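Who Makes the Footsteps? How Films Get Their Sounds

2025-02-17

Next time you're watching a film, try something for me. Pick a quiet bit, where a person walks across a room and sits down, and shut your eyes. You'll probably hear shoes, a coat rustling, the chair creaking and maybe a cup being put on a table. Now here's the odd part. There's a very good chance that none of those sounds were recorded when the actor was walking across that room!

I found this out when I was ten and I was a bit cross, to be truthful. I thought I'd been tricked. Then I got to visit a sound studio in Russtead when I was older, and I've loved the whole business ever since.

Why not just record the real sounds?

They do try. When a scene is filmed, there's usually a microphone on a long pole hanging over the actors' heads, just out of view. But its main job is to catch the talking. It's pointed at mouths, and feet are a long way from mouths (well, on most of us).

Film sets are also noisy places. There might be an aeroplane going over, or a fan humming, or someone on the crew with a cough. And lots of things on a set are pretend. A stone castle wall might be painted wood, so if a knight bumps into it you get a hollow sort of bonk. A sword might be rubber. Rubber swords do not go clang.

So the sounds get added afterwards, by people whose whole job is making noises. They watch the film on a big screen and make the sounds at the same moment as they happen in the story. Most of them are brilliant at walking. I mean it – they can walk like a tired giant or a sneaky burglar while standing on one little patch of floor.

What about cartoons and computer-made films?

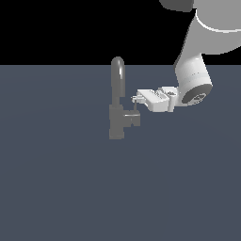

Films made on a computer need even more help, because they start with no sound whatsoever. There was never a real room, so there was never a microphone in it. Everything you hear has to be put there by somebody. Think about the grey tap in the picture, with its tall spout that curves over at the top. It was drawn by a computer, so if you wanted it in a film you'd have to decide what it sounds like. Does it squeak when it's turned on? Does it gush, or does it go plip, plip, plip in the middle of the night? A nice clean gush would make it seem new. A groan and a splutter would make it seem a hundred years old, and you wouldn't have to change the drawing one bit.

I think that's my favourite thing about sound. It tells you stuff your eyes can't. A door in a cartoon is only a shape and some colour, but give it a heavy thud and suddenly you believe you couldn't push it open.

The prop cupboard

The studio I visited had a room full of what looked like rubbish. There were old boots, car doors, a bath, broken umbrellas, bags of gravel and a suitcase with no handle. The sign on the shelf said 2000 props and I can well believe it. They never threw anything away in case it made a good noise.

Some of the tricks are quite famous and you can try them at home:

Horses' hooves – two halves of an empty coconut shell, knocked on a hard surface. Try them on a tray of soil too, and the horse has gone off the road and into a field.

Walking in snow – a bag of cornflour, squeezed slowly. It gives a lovely creaky crunch.

Breaking bones – sticks of celery, snapped in half. Horrible, and then you can eat them.

A crackling fire – scrunch up a crisp packet or some cellophane near the microphone and let it open out by itself.

Bird wings – a pair of leather gloves, flapped together.

Ask a grown-up before you take the cornflour. I didn't, and the kitchen carpet was never the same.

A minute of film is a lot of work

In Russtead they showed me a piece from a cartoon called Jadumik, which was being made by a small company called Beaudoin. It was 61 seconds long. A little fox creature climbs out of a well, shakes herself and runs off over a wooden bridge. You'd watch it and think, aah, sweet, and forget it. 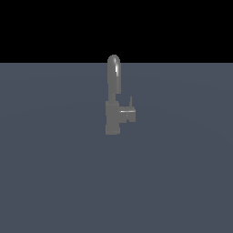 It took six goes just to get the shaking right. First they flapped a wet towel, but it sounded too big, more like a bear. Then they tried a wet flannel, which was too small and slappy. In the end it was a soggy woollen hat, swung round and round on a bit of string, and everyone in the room (me included) got splashed. The running was done with fingertips on a plank. For the claws, they stuck paper clips on the ends of some gloves. I still think about those gloves.

After that, every sound went to another person called the mixer. The mixer sits at a huge desk covered in sliders and decides how loud each thing should be. If the music is swelling up and the fox is sad, you might not want to hear her claws at all. Lots of careful work gets turned down so low you'd hardly notice it, but take it away and the film feels strangely empty.

Are any of the sounds real?

Oh yes, plenty. Big studios keep libraries of recordings, such as thunder, trains, crowds and all sorts of birds. Someone has to go out and collect them. Traffic is often recorded in a real street, and a roaring monster might be a real lion mixed with a real pig, slowed down until it's deep and scary. Slowing a sound down makes it lower, and speeding it up makes it higher. If you've ever played your own voice back too fast, you'll know you turn into a mouse.

Have a go yourself

You'll need something that records sound (a phone or a tablet is fine) and a friend. Choose a short bit of a cartoon, a minute at the very most, and turn the volume right off. Watch it through and write a list of everything that ought to make a noise. Then go hunting round the house for things to bang, squeeze and rattle. One of you can watch the screen and point while the other makes the noises.

It'll be a mess the first time. Your footsteps will be late and someone will laugh in the middle. Keep the recording anyway. When I ran a club at the Kevell cinema in the February holidays, the best fart noise we ever made was meant to be a boat coming into harbour, and we used it for both.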